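4.2. La jornada de puertas abiertas como condición experimental

Los ensayos de la sección anterior se hicieron con el laboratorio cerrado y en un silencio casi monástico. La jornada de puertas abiertas del 2 de mayo de 2025 ofreció la condición contraria: público, preguntas simultáneas y un niño convencido de que el sistema se manejaba por voz. Decidimos registrar la sesión completa y tratarla como un tercer bloque de datos, con las reservas que se detallan en 4.4.

La demostración constaba de 13 turnos. En cada uno, un visitante nombraba un objeto y el planificador Latis proponía un agarre, que el brazo ejecutaba sin intervención del operador salvo parada de emergencia. El repertorio de objetos se había fijado en enero, cuando aún creíamos que los visitantes pedirían lo más difícil para ponernos en evidencia. Pidieron el peluche. Lo pidieron con tal insistencia que hubo que introducir, a partir del tercer turno, una regla de no repetición que el protocolo original no contemplaba y que ningún revisor nos habría reclamado.

La disposición de trabajo es la misma que en los bloques previos (Fig. 3): el brazo opera sobre un cajón gris de paredes inclinadas, con un segundo cajón detrás. Mezclar un cuenco, un cepillo de pelo y un peluche obliga a Latis a pasar de superficies lisas a otras que ceden o se enganchan – un surtido que varios asistentes compararon, con razón, con el fondo de su maletero.

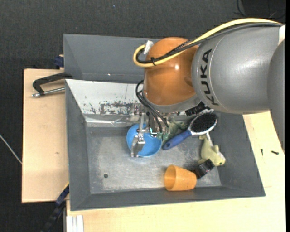
Figura 3. Pinza del brazo KUKA sobre el cajón de trabajo. Bajo ella, el cuenco azul; a la derecha, el cepillo, el peluche verde amarillento y el vaso naranja translúcido, tumbado.

El vaso merece mención aparte. Tumbado presenta una boca ancha y un cuerpo traslúcido, combinación que el módulo de percepción Skurnon gestiona con un optimismo poco justificado. En 2 de los turnos el sistema declaró un agarre de confianza alta y cerró los dedos sobre el aire, a la vista de todos. El público aplaudió en ambas ocasiones. No hemos encontrado en la bibliografía una métrica que recoja este efecto, y la tasa de éxito, por desgracia, tampoco lo recoge.

Más instructivo fue el comportamiento de los visitantes. Yiğit Dağdelen, encargado de la parada de emergencia, anotó las preguntas según llegaban. La más frecuente se refería a la velocidad («¿siempre va así de despacio?») y la segunda, a si el robot sabía lo que era un cepillo. Ninguna tocaba la generalización a objetos no vistos, asunto al que el cartel de Pekedum dedicaba tres columnas en cuerpo pequeño. De cara a futuras sesiones, hemos reducido el cartel.

En cuanto a los tiempos, las pausas entre turnos fueron más largas que en el laboratorio cerrado, y la causa no reside en el planificador: la mayor parte se fue en ponerse de acuerdo sobre el objeto. Por ello, la comparación con la línea base Taşdemir se limita al intervalo entre la orden y el cierre de la pinza, y excluye las deliberaciones familiares.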